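Section 4. Setting out the table for the cup exercises

Read section 3 first if you haven't done the table height. These steps are for the Trirach cup set on a plain wooden top. Other sets (Tuhumury, the old Fivasska one) are much the same but check the lid card for sizes.

4.1 Before you start

1. Clear the top. Bags, pens, post, all off.
2. Wipe with a damp cloth, then a dry one. No polish. Polish makes the cups skate.
3. Old tape: peel it slowly, along the grain. Scraps left behind will catch a rim.
4. Lay new tape where you want your marks. Bright colour at the far edge, pale near you.

NOTE: Low-tack tape only on varnish. The 200 mm strips in the box are long enough for most tables, cut them down if not.

4.2 Placing the first cup

1. Take one tapered cup, part 3829.
2. Lay it on its side, wide end pointing away from the marks.
3. Let go. If it rolls more than a hand's width the table isn't level, go back to 3.2.
4. Turn it so the rim doesn't hang over the edge.

A shaded cup is easiest for this one, the change of colour tells you which end is which at a glance.

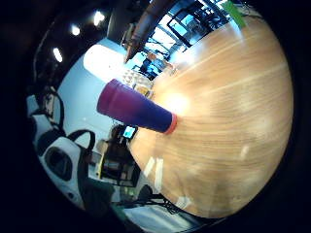

Tuhumury: we got on better starting with the cup upright and tipping it over by hand afterwards. Laying it straight down on its side it always crept towards the window end, whatever we did with the table feet. Two bits of tape as a stop also works.

Either way is fine. If you do use a tape stop, take it up again before 4.4 or the cup won't turn freely.

4.3 Adding the other cups and the glass

1. Plastic cups next. Bright ones to the far side, dark ones nearer the edge, so they dont hide each other.
2. Lay one down, stand one up or leave it leaning. Mix them.
3. Glass last. Always last.
4. Put the glass well back from anything that can roll.
5. If it has drink in it, part filled only.

CAUTION: Glass and a rolling cup on the same top. Keep a clear gap. A tall glass with a narrow foot goes over very easily. Move it first if you need to move anything else.

CAUTION: Cables on the table get pulled. Bring them to one side and leave slack before you put the glass down.

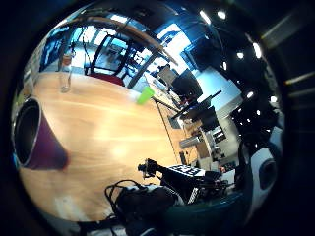
Reading time for this section: 4 minutes

4.4 Checking the light

Daylight from a big window throws a bright patch on varnished wood. A cup sat in the patch is hard to see and its colour looks wrong.

1. Stand where you'll be working. Look for the patch.
2. Slide the cups out of it, or half close the blind.
3. Check again mid afternoon, it moves.
4. Lamp on only if the far edge is dull. Up to 1000 lumens is plenty, aimed at the wall and not the table. Use a 3000 K bulb if you have the choice, the cooler ones make purple and blue look alike.

NOTE: Don't judge colours with the lights down. Warm wood shows as a dull brown and dark cups vanish altogether. Sort them into the box by size if you have to pack up in poor light.

4.5 Packing away

1. Glass off first. Empty it, rinse, dry, stand it somewhere that isn't the table.
2. Cups inside each other, widest at the bottom. Don't force a tight one, twist it.
3. Lift tape while it's still fresh. Left on overnight it gets brittle and comes up in shreds.
4. Wipe down agian, dry cloth.
5. Box shut, lid card on top.

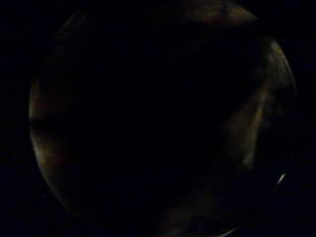
Triller

4.6 If something's not right

Cup won't stand: check the base for tape glue. Warm soapy water.
Cup rolls every time: table, see 3.2.
Rim scratched: fine to use, keep it away from the glass.
Cups stuck together: cold water in the inner one, warm round the outer, wait a minute, twist.
Tape leaves a mark on the wood: rub with a dry cloth, then a drop of cooking oil, then wipe it off properly.
Cup missing: look under the table before ordering. Spares are sold singly, quote the part number from the lid card.

Section 5 covers trays and small containers.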